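Moving to Tolport: your questions answered

I get a lot of emails from people thinking of moving over, so I've put the usual ones in one place. Last updated 4 October 2022.

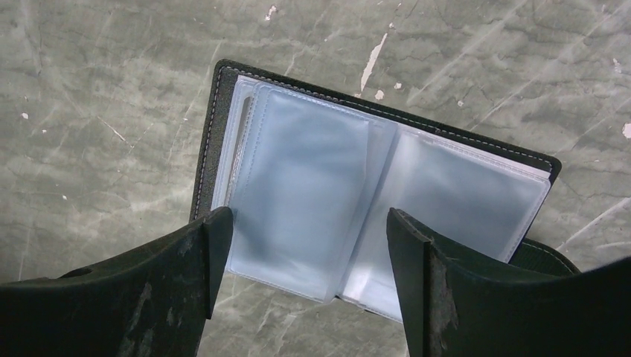 Is Tolport really growing?

Yes, and you feel it! The city office put out new population numbers in September and we gained up to 2,000 people over the year. Most of them seem to have landed in the new blocks by the harbour, judging by the queue at my bakery.

Who is moving here?

Mainly people in their twenties and thirties coming for work, plus a fair few families from Bromorstead who got fed up with the rents. I was one of those myself – I came for a six-month contract and never booked the ferry back.

Do the numbers include people on short contracts?

Only if you've registered your address. If you're staying with a friend for a few weeks you won't show up anywhere.

How do I register?

Go to the residents' desk in the Nurmi district with your passport, your tenancy agreement and proof of a job or savings. It took me two visits because my landlord had spelt my name wrong, so do check that before you set off. You can book online but the slots go quickly (try early in the morning).

Which area should I look at first?

Nurmi if you like being near everything and don't mind noise. Gasora if you want a bit of green and a bus stop that isn't up a hill. The harbour is lovely but you pay for the view, and the wind in winter is something else.

Are there enough flats?

Not quite. The Gasora scheme will add 676 homes and the first 400 are already let, so put your name down now if you fancy one. Older flats mostly go by word of mouth, and I found mine on a card in a shop window.

What about school places?

Ask before you sign for a flat! Gasora has 3 primary schools and they all had waiting lists when I last rang round. Nurmi was easier, especially for the older ones.

Can I get by with just English?

At work, mostly. At the doctor's and the post office you'll want a few phrases, and the evening classes at the library are cheap and good fun.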